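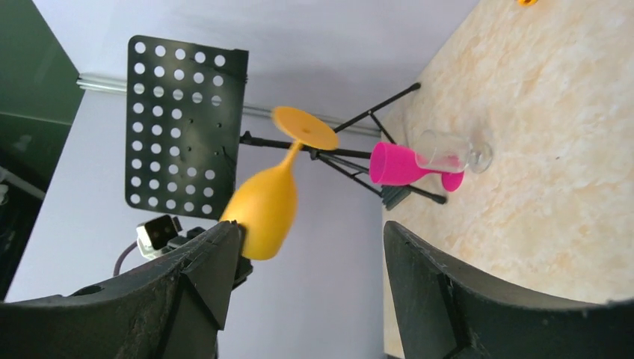 Plastic stemware

Plastic stemware is drinking ware with a bowl, a stem and a foot, molded in plastic and shaped after glass wine glasses and goblets. It is sold for picnics, parties, poolside use and children's tables. Sellers often describe it as unbreakable, a claim that should be read with some care: most pieces survive a fall from a table, but stems crack, rims chip and feet work loose.

Terminology

The words "wine glass", "goblet" and "cup" are used loosely for these pieces. Catalogs tend to reserve "goblet" for a wide bowl on a short stem, though the same article may appear as a wine glass one season and a goblet the next. Attempts to fix the difference by bowl volume have not caught on. The collector Ruxandra Cârstea, in her handlist of 33 household patterns, gave up on the distinction and sorted everything by foot.

Form

The bowl is usually rounded or close to cylindrical. The stem is short, often widening where it meets the bowl and again where it meets the foot. A broad flat foot is said to make a piece steadier, and up to a point it does. An empty plastic goblet is still very light, and a wide foot does little against a sleeve or a gust of wind. Some pieces carry a faint ridge around the bowl near the lip. Dealers like to call this a grip ring – there is little evidence that anyone grips it.

Pieces may be made in one shot or in two parts pressed together. Two-part pieces pack flat, which suits the shipper. They also leak at the joint after enough washing.
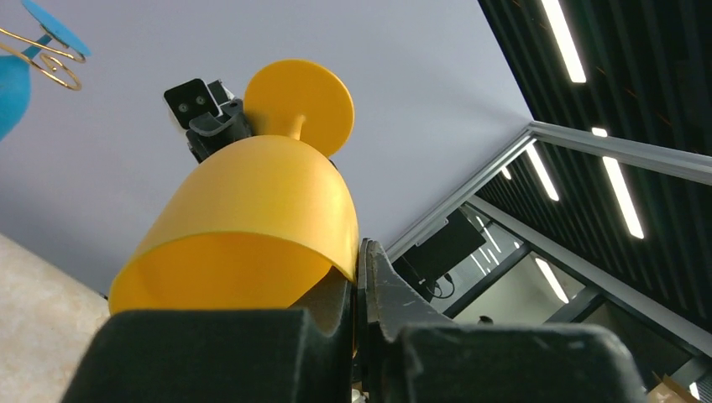
Color

Strong single colors are typical, among them yellow, magenta, green and orange. The usual explanation is that color helps guests remember which drink is theirs. This holds only when every color in the set is different, and many sets are sold in one color. A likelier reason is that bright pigment hides small scratches and the cloudiness that clear plastic picks up in a dishwasher.

Manufacture and sale

Musari and Fasero are the names most often met on older stacking boxes. Musari sold a picnic line in cartons of 50; Fasero's was packed in cartons of 200 for caterers. The Fasero price list gives 1,141 as the number of the yellow goblet, a figure sometimes repeated as the number of patterns the firm produced. That reading has no support and is almost certainly a mistake. The Mackay shop in Nallolard is often credited with introducing the wide-footed shape, on the strength of a single November advertisement that does not show one.

Use and storage

Stemmed pieces stack poorly. They are commonly kept upside down, resting on the rim, which keeps dust out of the bowl but can leave a mark on a soft surface. Laid on their sides they roll in an arc around the foot. Wire holders made for glass stemware can be used, though the looser ones let a light piece swing. Advice to store plastic and glass together "to save space" appears in several household guides – the glass generally comes off worse.

Many pieces end up as toys or play-kitchen props once the rest of the set is gone, which makes complete sets harder to find than their low price would suggest. 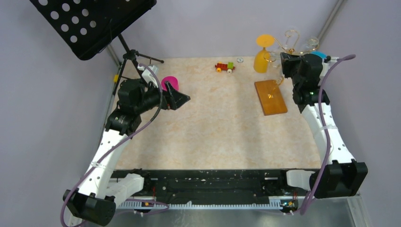

Yellow stemmed goblet, upside down, with a magenta-pink cup and a toy train car.

See also

Tumbler
Picnic ware
Stemware rack

Last revised 2026-07-30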